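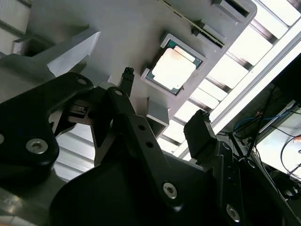
A processor in a recessed pocket of a gray fixture plate

A heat spreader is the metal lid fixed over the die of a computer processor. It protects the die and carries heat to the cooler mounted on it. The lid is usually square or rectangular and leaves a narrow band of the substrate, often green, uncovered along its edges.

Handling

Processors are held by the edges of the substrate. For test or inspection, a part may be placed in a pocket with beveled walls, which guide it into position as it is lowered. Contacts should not be touched.

See also: CPU socket; Thermal paste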